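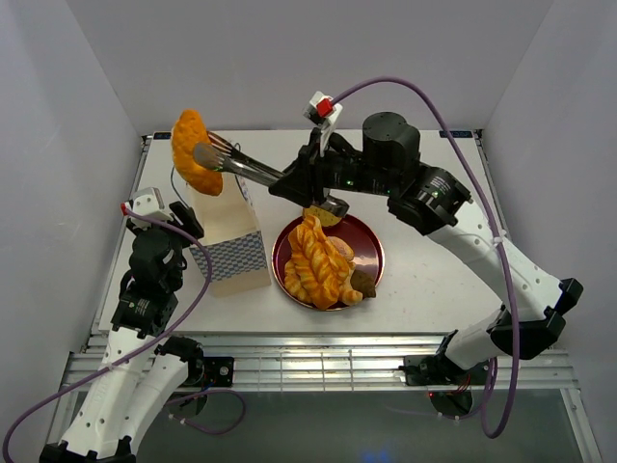 *Fig. 4. Croissant-shaped bread at the open end of a paper bag, more bread on the red plate.*

## 4. Setting up the Oda bread box

Revised Aug 11, 2021. Covers the Pistham Oda with the sliding lid. The older hinged model has no vent plate, so skip 4.2 if you own one.

The leaflet in the carton says the box "keeps bread bakery fresh." We have not seen a bread box that does this and don't expect to. A box slows drying and keeps the mice out. If that is enough for you, carry on.

### 4.1 Unpacking and first cleaning

1. Take out the box, the lid, the vent plate and the rack. The drying packet taped inside the lid goes in the trash.
2. Wash everything in warm water with a little dish soap. The leaflet says a wipe is fine. Ours still smelled of the factory after a wipe.
3. Dry the lid track with a cloth. Water sits in the far corner and you won't see it until you tilt the box.
4. Leave the lid off overnight.

**CAUTION:** Do not put the lid in the dishwasher. The bottom of the carton says "dishwasher safe," the leaflet says "hand wash only," and the lid warps.

### 4.2 Fitting the vent plate

1. Hold the plate with the 2 slots facing down.
2. Push the left tab in first, then the right, until each one clicks. If the right one doesn't click, slide the plate out and start over. Don't force it.
3. Set the slider to half open.

The slider is marked "Crust," "Soft" and "Auto." Nothing in the box measures anything, so "Auto" is a position between the other two. Treat the marks as wide, narrow and medium.

### 4.3 Choosing a spot

Keep the box away from the stove, the dishwasher vent and any window that gets afternoon sun. The top of the refrigerator is a popular choice and a poor one, as it runs warm.

Note for Viltville and anywhere else with damp summers: a Closness dial gauge left in our test box read 94 percent humidity with the slider shut. Bread in that kind of air gets moldy well before it gets stale. Leave the slider fully open until the weather turns. By December you can probably close it most of the way.

### 4.4 Loading

1. Let fresh bread cool completely. Warm bread fogs the lid.
2. Put loaves on the rack, cut side down.
3. Keep rolls and croissants in a paper bag if you plan to eat them the same day. Fold the top over loosely.
4. Don't mix crusty and soft bread in one load. The soft bread gives up moisture, the crust takes it in, and you end up liking neither. 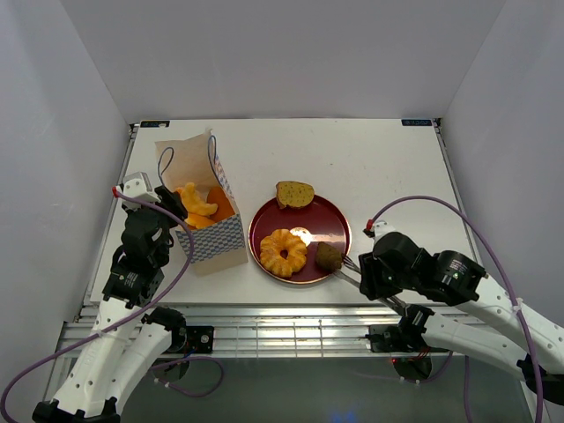

*Fig. 5. Paper bag with a rope handle, food inside.*

Bags with stiff handles may hold the lid open. Fold the handles down or use a plain bag.

**NOTE:** The carton claims the lid is good for 2,000 openings. We have no idea how that was tested. The track on ours got gritty with crumbs long before that and was fine again after brushing.

### 4.5 What the box can't do

For anything you won't finish in a few days, use the freezer. The refrigerator is the wrong place for plain bread. It goes stale faster above 32 °F in there than it does on the counter, whatever the leaflet's "cool storage" tip says.

If you see mold, throw out the loaf, wash the box and rack, and dry the track again as in 4.1. Scraping off the green part doesn't fix the rest of the loaf. The "fresh guard" coating on the inside walls made no difference we could find, so clean it like any other surface.

For crumbs stuck under the rack, see section 5.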